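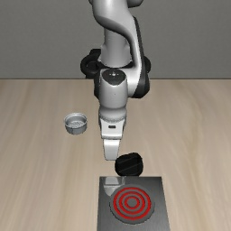 New house rules for simulated robot kitchens

20 December 2020

Well, it's finally out! The Mornberg group has put up its good practice guide for people who train and test robot arms in simulation, and I've spent a happy evening with it and a pot of tea. It runs to 30 pages, with 11 rules at the front (the rest is worked cases and a very long glossary).

The one that'll cause the most grumbling is rule 4. If you publish a success rate for a kitchen task, you now have to say how many runs it came from and what counted as a success, and you have to write that second bit down before you start. Our lot at Nikora have been guilty of deciding afterwards, so I'm not throwing stones.

I'm also very fond of rule 7, which says a simulated hob should be treated like a real one. If the arm passes over the burner, log it. If the fingers touch the plate, log that too, even when the task gets finished. Plenty of us have let that sort of thing slide on the grounds that there's nothing to scorch, and then been surprised when the same program goes near real metal.

The draft went round in September and drew 82 comments, a fair few of them from the Győri lab, who wanted every starting position saved along with the results. They got their way, and I'm glad, though my disk isn't: we did 4,000 runs last time and kept hardly any of them.

Following the guide is up to you for now. Zistavville has already said it'll ask for it from anyone entering next year's contest, so if you're planning to go, have a look at the checklist on the last page first. I've printed ours and stuck it by the kettle.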